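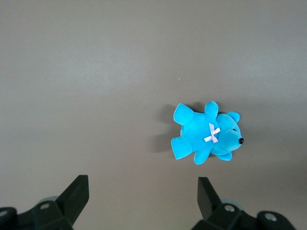 ## Juillet, 14 h 30 : segmentation caméra poignet, l'ours bleu

Repris le module de perception de Grisum après la mise à jour des poids. Objet seul sur fond gris uni, bras arrêté en pose de pré-saisie, doigts ouverts. L'ours est encore au-dessus du doigt droit dans l'image, donc il reste une correction latérale à faire avant de descendre. C'est voulu, je teste justement cette correction.

Ce qui coince :

- Le masque couleur déborde sur l'ombre à gauche. Le contour est flou de ce côté et les lobes de l'ombre sont pris pour des pattes. Le centroïde part vers la gauche de 8 px.
- Le nœud rose et blanc au cou coupe le masque en deux : tête d'un côté, corps de l'autre. Le planificateur choisit alors la tête, à droite, une fois sur deux.
- Les doigts noirs en bas sont bien exclus par le masque statique, rien à changer. Il manque juste les disques gris clair derrière les doigts, que le détecteur de contours ramasse encore.

Modifs faites dans `clurnard_seg` :

1. Seuil de saturation relevé à 60. L'ombre disparaît du masque, les pattes restent.
2. Fermeture morphologique, noyau de 15. Tête et corps sont à nouveau d'un seul tenant, nœud compris.
3. Masque statique des doigts élargi pour couvrir les disques.

Rejoué sur les 1 033 images du lot Hunedberg. Plus de masque coupé au cou. Quelques centroïdes encore décalés quand une oreille est aplatie contre la surface, à regarder à part.

Theda propose de prendre l'axe principal du masque pour orienter la pince et de fermer sur le torse. D'accord sur le principe, mais avec quatre membres écartés l'axe est instable. Essayer d'abord une érosion pour ne garder que le tronc.

À faire :

- [ ] érosion avant calcul de l'axe
- [ ] demander à Stanisława les paramètres d'exposition du banc Hollmann
- [ ] figer la config, branche `poignet-ombre`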